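13 October 2020

Rain since before six. I woke up with the sentence in my head that I must write to Romana Šimko, and then of course I did not write to her until the evening. It became a short letter. I told her the garden is finished for this year and that I have the same cough as in August, but smaller.

In the morning I walked to the shop in Kirnov Street for bread and a new bulb for the stairs. The bread was 54 pence cheaper than last week, I do not know why, and I didn't ask. On the way back I met the postman, who told me that the road to Utdale is closed again at the bridge. So I can't go to the tip with the old carpet, and it will stay in the hall some more days. I have already fallen over it two times.

After lunch I did the thing I was pushing in front of me all month, the drawers in the kitchen. The upper one was easy. Spoons, string, candles, the good scissors which I had looked for in the whole house. The lower one is the drawer where everything goes when it has no other place, and I took it out completely and turned it over on the table. 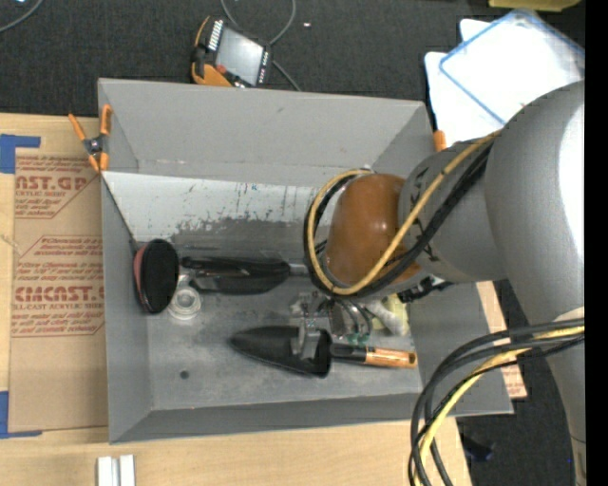

I have a weakness for small things that have lost their other half. From the drawer came 11 keys without a lock, the lid of a jar I broke when I lived in Killen, one glove, and an instruction book for a radio I gave away. Each of them I held in my hand and thought, perhaps one day. A round black pad with a reddish rim, a small clear plastic cup, a black cone with a grey piece at its wide end - put such things together on a scuffed grey floor and they look like my drawer, only the drawer is of wood and has more crumbs. I think every house must have a place like this. My mother had a biscuit tin, and my aunt had two, and she knew what was in both of them.

In the end I kept three keys and the radio book, I am ashamed to say. The glove also. The rest went in a bag by the door, next to the carpet. I washed the drawer with hot water and vinegar and left it by the stove to dry, so now the kitchen smells of salad.

Mrs Poojary from the upper floor came at five to bring back my cake tin. She stayed for tea and we spoke about her knee and about the heating, which costs her 250 this quarter. For me it will be less, but I sit in a coat. She looked at the bag and asked if she may have the keys, for a wind chime. I was so happy that they go to somebody that I gave her the three I had kept as well.

Supper was soup. I read until page 350 of the long novel, it has 609, and I still mix up the two brothers. The new bulb is in. Tomorrow the bathroom shelf, if the cough lets me sleep.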